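Ralau garment handling notes – README

Status: usable, with reservations. Read the known problems before you build anything on it.

What this covers

Notes and stills on clothes coming off a rail and going into a lined bin. The set has 958 entries. Each one records a garment, its starting place and where the person writing the entry thought it ended up. That last part is opinion more often than I would like.

The original Tukeck write-up called this "a complete record of everyday laundry sorting". It isn't complete, and I doubt it is everyday. Most homes I know have a chair with clothes on it, and there is no chair anywhere in Ralau.
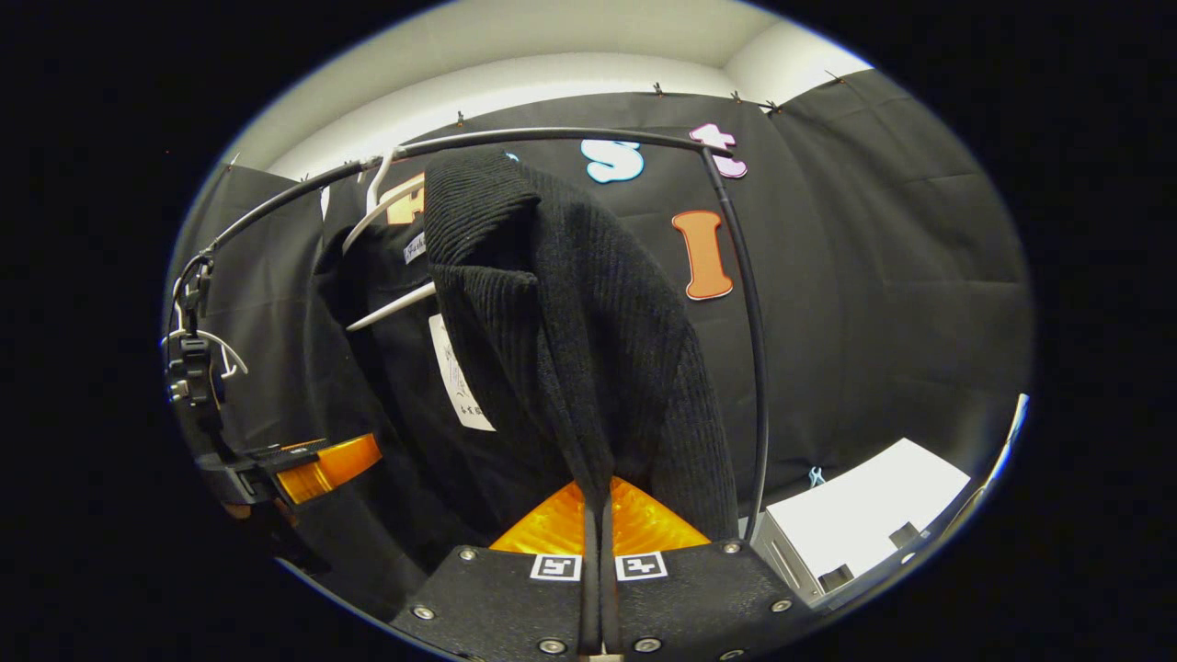 Garment names are the weakest column. Two labellers worked from the same list and still disagreed on 42 entries, nearly all of them dark clothes. A black ribbed cardigan hanging in front of a smoother black garment is a fair example: the ribbing settles the first, but the second went down as "jacket" in one pass and "coat" in the other. I have left both words in. Paper tags like the handwritten one on that second garment are not transcribed, and neck labels are ignored altogether. If you need sizes or fibre content, look elsewhere.

Columns

entry – running number, no gaps
garment – plain name, lower case, sometimes two names split by a slash
colour – one word, so "black" covers a lot of ground
start – rail, hanger, bin or floor
end – same choices as start
folded – yes, no or unclear

"Unclear" was added late. Entries made before August had to be yes or no, and I would treat every "yes" from that period with suspicion. A garment bunched over itself is not folded, whatever the sheet says.

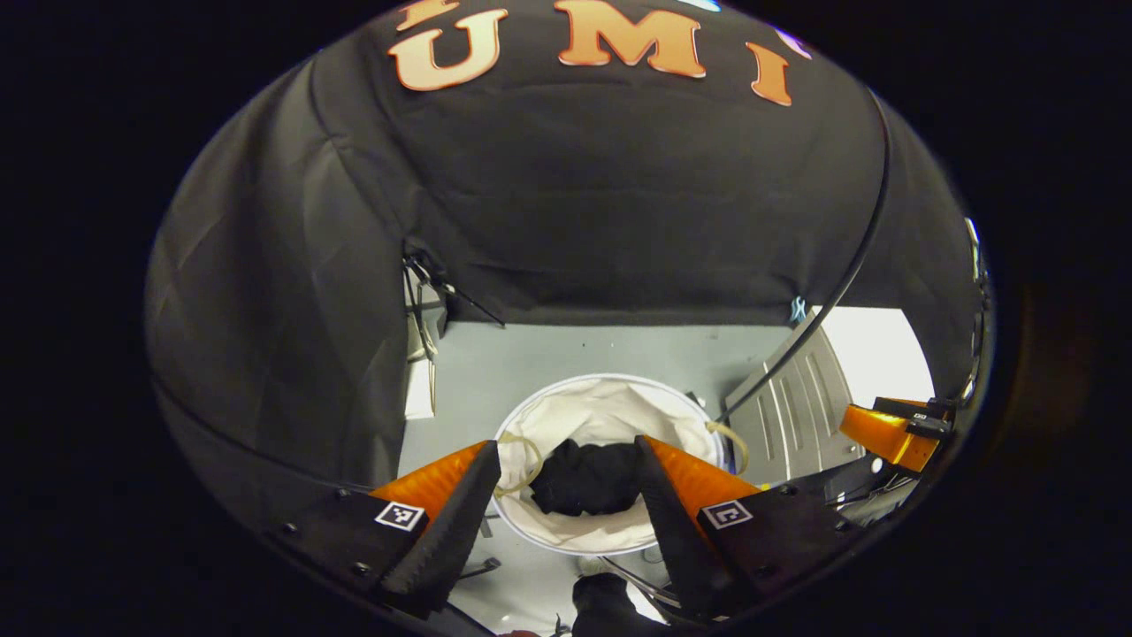 The end column has a similar fault. "Bin" means the garment is somewhere inside the rim. It says nothing about whether it lies flat, whether it is the right bin for that colour, or whether anyone would be pleased to find it there. Coveo's sorting guide treats a dropped garment and a placed one as the same thing, and we copied that rule before thinking about it. I would not do so again.

What it may be good for

Checking a list of garment names against real clothes. Comparing how people describe dark knitwear. Possibly working out how much a lined bin holds, though I have my doubts, as the liner size was never written down.

What it is not good for

Any claim about speed or neatness. The Qureshi summary quotes a tidiness score of 5 from this set. There is no such column and I can't find where the figure came from.

Changes

Version 2 – "unclear" added to folded, duplicate entries removed, spelling of "grey" made consistent. The slash names are still a mess – corrections welcome, with the entry number please.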